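생활 Q&A > 집수리·셀프 인테리어

흰색 무광 테이블 상판에 누런 얼룩이 생겼는데 어떻게 지우나요

조회 211 답변 3

작성자: 감자전두장

안녕하세요. 작업방에서 쓰는 흰색 테이블 때문에 질문 올립니다.

Waltus라는 브랜드 제품이고 상판이 흰색 무광입니다. 재질은 구입 페이지에 도장 MDF라고 적혀 있었던 것 같은데 지금은 판매가 끝나서 확인이 안 됩니다. 산 지 4년 됐습니다.

여름 지나고 9월에 자리를 옮기면서 보니까 팔이 자주 닿는 앞쪽이 누렇게 변해 있었습니다. 손바닥만 한 얼룩이 두 군데고, 컵을 자주 놓던 자리에 동그란 커피 자국도 하나 있습니다. 창가 쪽 모서리도 조금 누런데 이건 햇빛 때문인지 잘 모르겠습니다.

지금까지 해본 것
물티슈로 닦음 - 변화 없음
주방세제 푼 물로 닦음 - 조금 나아진 느낌인데 거의 그대로
매직블럭 - 구석에서 살짝 해봤더니 얼룩은 옅어졌는데 그 자리만 반들반들해져서 멈췄습니다

궁금한 건 세 가지입니다.
1. 무광을 유지하면서 누런 얼룩을 뺄 방법이 있는지
2. 매직블럭으로 반들반들해진 자리를 되돌릴 수 있는지
3. 안 되면 시트지를 붙일지 페인트를 다시 칠할지

크기는 가로 140, 세로 70입니다. 돈은 많이 쓰고 싶지 않습니다.

답변 1
작성자: 청소는주말에

과탄산소다 뜨거운 물에 풀어서 키친타월 적셔서 올려두세요. 저희 집 식탁도 그렇게 해서 하얘졌어요. 안 되면 락스요.

ㄴ 감자전두장: 답변 감사합니다. 혹시 그 식탁도 무광 도장인가요?
ㄴ 청소는주말에: 저희 건 인조대리석이에요
ㄴ 모서리테이프: MDF에 뜨거운 물 올려두면 모서리나 흠집으로 물 들어가서 부풉니다. 하지 마세요.

답변 2 (질문자 채택)
작성자: 모서리테이프

가구 공장에서 도장 일을 했고 지금은 동네에서 가구 보수를 합니다. 순서대로 적겠습니다.

먼저 얼룩 종류를 나눠서 보셔야 합니다. 말씀하신 것만 봐도 세 가지가 섞여 있습니다. 팔 닿는 자리는 피지와 땀이 무광 도막의 미세한 요철에 낀 것, 동그란 자국은 커피 색소, 창가 모서리는 자외선 황변일 가능성이 큽니다. 앞의 두 개는 어느 정도 빠지고 황변은 닦아서는 안 빠집니다. 도막 자체가 변색된 겁니다.

재질 확인부터 하세요. 상판 아래쪽이나 전선 구멍 안쪽을 보면 됩니다. 갈색 톱밥 뭉친 단면이 보이고 흰색이 페인트처럼 얹혀 있으면 도장 MDF, 단면 모서리에 얇은 띠가 따로 붙어 있으면 LPM이나 HPM 계열입니다. LPM이면 훨씬 튼튼해서 세제를 조금 세게 써도 됩니다. 아래는 도장 MDF라고 보고 쓰는 내용입니다.

피지 얼룩
미지근한 물 500ml에 중성세제 두세 방울. 극세사 천을 적셔서 꽉 짠 다음 얼룩 위에 1분쯤 덮어두었다가 힘 빼고 닦습니다. 한 번에 지우려고 하지 말고 서너 번 반복하세요. 그래도 남으면 소독용 에탄올을 천에 조금 묻혀서 보이지 않는 곳에 먼저 문질러 봅니다. 천에 흰색이 묻어나면 그 도장은 알코올에 녹는 것이니 쓰면 안 됩니다. 안 묻어나면 얼룩 부분만 빠르게 닦고 바로 물걸레로 닦아내세요. 아세톤과 신나는 안 됩니다.

커피 자국
3% 과산화수소를 화장솜에 적셔서 자국 위에만 올립니다. 10분 뒤에 떼고 물걸레질. 두 번까지만 해보고 안 되면 그만두세요. 색소가 도막 안으로 들어간 것이라 더 해도 비슷합니다.

매직블럭 자리
그건 얼룩이 아니라서 닦아서는 못 되돌립니다. 매직블럭은 아주 고운 사포라고 보시면 되고, 무광의 요철이 깎여서 빛이 반사되는 겁니다. 면적이 작으면 회색 수세미(7448 같은 고운 부직포 연마재)로 주변까지 넓게, 한 방향으로 가볍게 문질러서 광을 맞추는 방법이 있습니다. 구석이라고 하셨으니 저라면 그냥 둡니다.

닦아서 만족이 안 되면 시트지와 페인트 중에 골라야 하는데, 팔꿈치 올리고 쓰는 테이블이면 저는 페인트를 권하지 않습니다. 수성 페인트는 완전 경화까지 몇 주가 걸리고 그 전에 컵을 놓으면 붙습니다. 시트지는 두께 있는 무광 제품으로, 상판보다 사방 5cm씩 크게 재단해서 아래로 말아 넣으세요. 모서리 쪽은 드라이기로 데워야 안 뜹니다. 붙이기 전에 기름기를 완전히 빼는 게 제일 중요합니다.

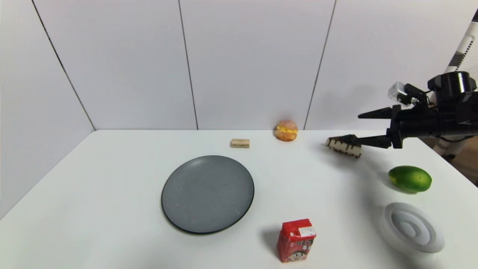

시트지 색을 고를 때는 샘플을 꼭 받아 보세요. 같은 흰색이라고 팔아도 푸른 기가 도는 게 있고 노란 기가 도는 게 있습니다. 화면으로는 구분이 안 되고, 벽이 흰색인 방에서는 차이가 더 잘 보입니다. 샘플을 상판에 눕혀 놓고 낮에 한 번, 저녁에 조명 켜고 한 번 보시면 됩니다. 세워서 보면 색이 다르게 보입니다.

비용은 140에 70이면 폭 122cm짜리로 2m 끊어서 이음매 없이 됩니다. 말아 넣을 여유까지 나옵니다. 헤라와 칼날 새것 준비하세요.

ㄴ 감자전두장: 전선 구멍 안쪽 보니까 말씀하신 갈색 단면입니다. 도장 MDF 맞네요. 세제로 세 번 반복했더니 팔 닿는 자리가 많이 옅어졌습니다. 커피 자국은 윤곽만 조금 남았어요. 창가 모서리는 그대로입니다.
ㄴ 모서리테이프: 그 정도면 잘 빠진 겁니다. 모서리는 책이나 화분으로 가리고 쓰시다가 거슬리면 그때 시트지 하세요.
ㄴ 감자전두장: 네 감사합니다. 채택했습니다.

답변 3
작성자: 하얀책상만세번째

저는 시트지로 갔다가 한 번 실패하고 다시 한 사람이라 그 부분만 적습니다.

처음에 Clenolard 무광 화이트를 붙였는데 얇아서 밑에 있던 흠집이 그대로 비쳤어요. 먼지 하나 들어간 것도 다 볼록하게 보입니다. 두 번째는 Verhoeven 걸로 했고 이건 두께가 있어서 괜찮았습니다. 대신 두꺼운 만큼 모서리에서 잘 안 꺾여요. 드라이기로는 부족해서 히트건을 빌려 썼습니다.

붙이는 순서는 짧은 변에서 시작해서 이형지를 20cm씩만 벗기면서 헤라로 밀었습니다. 한꺼번에 벗기면 혼자서는 감당이 안 됩니다. 기포는 바늘로 찌르고 누르면 없어지고요.

그리고 노트북 열 나는 자리는 시트지가 조금 울 수 있으니까 받침대 쓰세요. 저는 1년 정도 됐는데 그 자리 빼고는 멀쩡합니다.

ㄴ 감자전두장: 떼어낼 때 원래 도장이 같이 뜯기지는 않았나요?
ㄴ 하얀책상만세번째: 첫 번째 거 뗄 때 모서리 쪽이 손톱만큼 뜯겼어요. 데우면서 천천히 떼면 덜합니다. 급하게 당기다가 그랬습니다.
ㄴ 지나가다: 월세집 붙박이 책상에도 해도 되나요
ㄴ 하얀책상만세번째: 그건 집주인한테 먼저 물어보세요

이 질문은 해결되었습니다. 새 답변을 등록할 수 없습니다.

관련 질문
원목 식탁 물자국 제거 방법
시트지 끈적임 남은 거 뭘로 닦나요
MDF 선반 모서리가 부풀었어요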